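Setting up your Grovandale classroom telescope

Your first night under the stars starts with a good set-up, and it's easier than it looks!

1. Choose a level spot away from street lights. Spread the tripod legs and lock all 4 clamps.
2. Lift the Arnetti mount onto the tripod head and tighten the centre bolt by hand.
3. Slide the tube into the cradle, then fit the 25 mm eyepiece.

CAUTION: Never point the telescope at the Sun. Students must be supervised during daylight set-up.
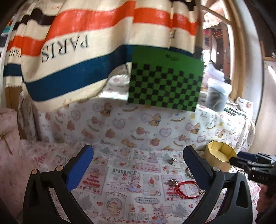
Can we use the telescope straight after bringing it outdoors?
Leave it outside for 17 minutes first, with the caps on, so the tube can cool and the view stays crisp.

4. Aim at a distant tower or treetop before dark and line up the finder with the main eyepiece.
5. Once it's dark, try the Moon. The craters along the shadow line are marvellous, and every student will want another turn! 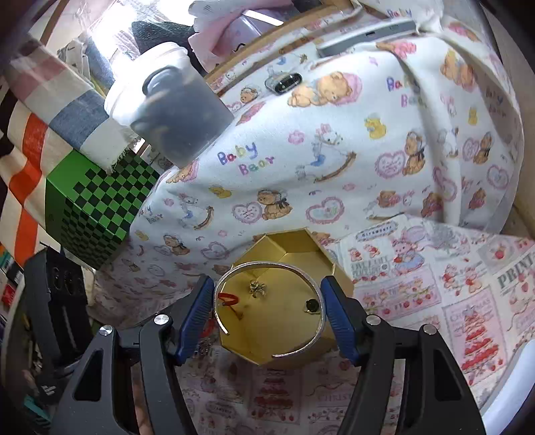 Grovandale Set-up Guide | Page 4

Note: In March, begin the session with Orion while it's still high, then colour in the matching chart from the Nguyen activity book.

6. Replace both caps before packing up.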